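Estside completes recommissioning of Dursun manipulation cell

5 February 2025

The Estside training centre has completed the recommissioning of its Dursun manipulation cell, following a scheduled maintenance period that covered the arm, its mounting, the gripper and the simulated room in which programs are prepared before they are released to the machine.

The cell consists of a single arm with a two-part control cabinet, and is used by students in the automation technician program and by staff of the applied research office. It has been in regular service since May, when it replaced an older bench unit. The work now finished is the first full service carried out under the maintenance agreement with Zondo, the centre's equipment contractor.

Mechanical work was limited in scope. The arm was removed from its base plate, the mating faces were cleaned, and the mounting bolts were replaced and tightened in a cross pattern to the values given in the maintenance manual. Cable entries at the base were inspected for chafing. One cable clamp was found to be cracked and was replaced from stock. No wear was recorded at the elbow or the wrist, and the joint covers were refitted with new fasteners.

The gripper received closer attention. Operators had reported that the fingers did not always return to the same open position after a long run, and that the fault was more common late in the day. Technicians traced the matter to a loose set screw in the finger drive. The screw was renewed and secured with a thread-locking compound, and the open and closed positions were taught again. The gripper then completed 200 opening and closing cycles without a recorded deviation.

The larger part of the service concerned calibration. A machine of this type holds a reference position for each joint, and any program written for it depends on those references being correct. When an arm is lifted from its base and put back, the references at the joints are unaffected, but the relationship between the arm and its surroundings may have shifted by a small amount. Such a shift is seldom visible to an operator. It becomes apparent when the gripper arrives slightly to one side of the object it has been told to pick up.

The centre's procedure requires that the physical cell and its simulated counterpart be brought back into agreement before any program is released. Staff measure the position of the base, enter the new values in the Plarkel simulation package, and run a standard set of movements in software. The same movements are then run on the arm at reduced speed, with an operator holding the enabling switch.

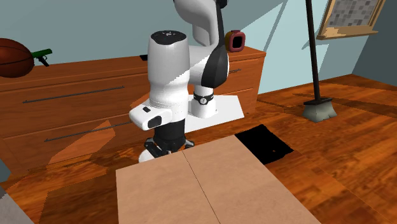

Simulated rooms at the centre are furnished in the manner of a home. The applied research office is chiefly interested in domestic handling tasks, and a program that performs well over a bare floor may behave differently when the arm must work close to furniture or to a carton. Collision margins were therefore reviewed as part of the service. The minimum clearance around the wrist housing was increased, and the lowest permitted height of the fingers was raised slightly for all student programs. Research programs may apply for a lower limit on submission of a written risk assessment.

Lighting in the simulation was also reviewed. Earlier versions used an even light throughout, which gave clean results in software and poorer ones in the laboratory, where afternoon sun falls on the work area. The current rooms include strong directional light and hard shadows. Programs that rely on a camera to find an object must now pass under these conditions as well as under even light.

During the review, staff identified an error in the stored dimensions of the gripper. The model in the simulation package had been carried over from the previous tool and was 2 mm shorter than the tool fitted to the arm. The difference had been absorbed by manual corrections in individual programs, some of which had been copied from one course to the next. The model has been corrected and the manual corrections withdrawn. Instructors are asked to check any program prepared before the service, as a correction left in place will now cause the gripper to stop short of its target.

Acceptance testing was carried out in two stages. In the first, the arm completed 100 pick-and-place movements in simulation, with the starting position of the object altered each time. In the second, a shorter selection of those movements was performed on the physical machine. The results met the limits set out in the maintenance agreement, and the cell was signed back into service on the same day.

A revised schedule of care has been issued with the recommissioning report. Operators are to wipe down the arm and the base plate at the end of each session with a dry, lint-free cloth. Solvents must not be used on the joint covers or on the status window at the wrist. The base bolts are to be checked for movement each week and the result entered in the cell log. The gripper is to be cycled fully open and fully closed at the start of each session, before any object is placed in the work area, and the cell is to be taken out of use if either position differs from the recorded value.

The next inspection of the finger drive will fall due after 200 hours of operation. Hours are recorded automatically by the controller, and a notice will be shown on the operator panel when the inspection is close. The panel notice may be acknowledged by an operator but may be cleared only by a technician.

Spare parts holdings have been adjusted in light of the findings. A second set of fingers and a complete finger drive will be kept on site, together with cable clamps and a spare enabling switch. Under the previous arrangement these items were ordered from Zondo as required, and the cell could be idle while a part was in transit.

Access to the cell remains by booking. Students enrolled in the automation technician program have priority during the day, and the applied research office has use of the cell in the evening. Work in the simulated room does not require a booking and may be done from any workstation on which the Plarkel package is installed. Users should confirm that they have the updated room and gripper files before beginning new work. Files saved under the earlier version will open, but a warning will be displayed and the program cannot be transferred to the controller until it has been checked against the new model.

All users who held an authorization before the service are required to read the revised operating instructions and sign the register at the laboratory desk. Authorizations that have not been renewed in this way will be suspended. New users must complete the safety induction and a supervised session at reduced speed before working with the cell.

Copies of the recommissioning report and the revised schedule are available from the laboratory office during normal hours. Faults are to be reported through the cell log and by telephone to the duty technician.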